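Section 7. When the Arm Stops Short or Lets Go Early

We hope you never need this section, but if you are reading it with a stalled run on your screen, take a breath and start at step 1. The two faults covered are the ones people write to us about most. In the first, the Zanis arm halts above the table and will not finish its descent. In the second, it picks something up, starts across, and opens its fingers before it gets there. Both can happen in the simulated kitchen table layout (Holwood), and both should be cleared up there before you send a program to a real arm.

Before you begin

CAUTION: If a physical arm is linked to your session, unlink it first and switch off its power at the base. Pausing the simulator does not pause a linked arm. Please don't trust the gray "idle" label for this, as it reports the simulator only.

7.1 The arm halts above the table

1. Press Hold. Do not press Reset yet, tempting as it is, or you will lose the fault record.

2. Open the Fault panel and write down the code. Code 16 means the planner found no clear path down. Code 4 means a joint reached its limit.

3. Turn the view until you can see the gripper and whatever lies near it on the tabletop. Long handles deserve a good look, as do low-walled trays.

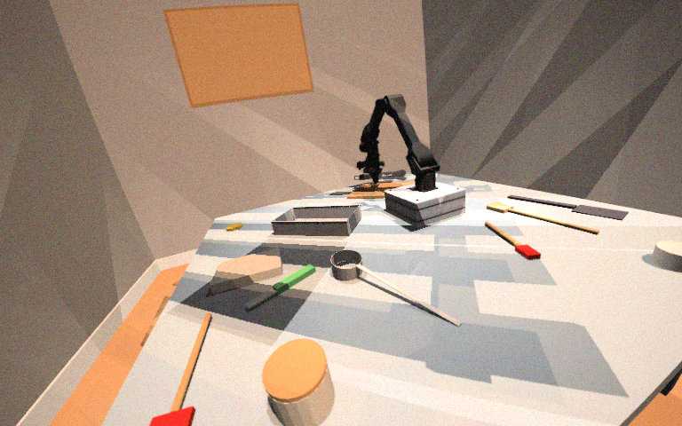
Yolanda Esposito wrote to say that she got code 16 over and over with the gripper well clear of everything, and that the culprit was a collision shape left behind when she moved a spatula by hand. She asked us to put that check ahead of all the others, and we were glad to do it, so it comes next.

4. Turn on Show Collision Shapes. Every outline should sit on its own object. If one has stayed behind in an old spot, select the object and choose Rebuild Shape.

5. If the outlines are all fine and the code was 16, raise the approach height one notch and press Resume.

6. If the code was 4, don't press Resume. Choose Back Off, let the arm fold itself up a little, and pick a new approach angle.

Note: Rebuilding shapes can take a while on an older computer. The picture may freeze while it works. Let it be, go and pour yourself some coffee, and it will come back.

7.2 The arm lets go early

An early release is mostly a nuisance in the simulator. With a real arm and a real knife it could hurt somebody, so please clear the fault fully before moving on, even if it shows up just once.

1. Press Hold and save the run under a new name.

2. Open the Grip log and scroll to the moment of release.

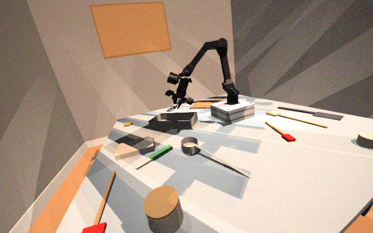 3. Look for the line marked "open" and read the word beside it. "Command" means your program asked for the release. "Slip" means the fingers lost their hold and the controller gave up.

4. For "command," check the wait time between Close and Lift. It should be no less than 2,000 milliseconds with the Oprea gripper. Programs brought over from Ruvside often arrive with this set to zero.

5. For "slip," move the grasp point closer to the middle of the object's weight, then run that one pick by itself at the slowest speed.

6. Repeat the single pick 7 times. If it holds every time, run the full program from the top. If it slips again, go back to step 5 and try a different grasp point.

CAUTION: Do not cure a slip by turning the grip force all the way up. The log may look clean afterward, but a real gripper can crack a handle or pinch a hand at that setting.

If neither part of this section has helped, send us the saved run along with the fault code and your approach height setting. Leave the run just as it stopped, please, and don't tidy the table first.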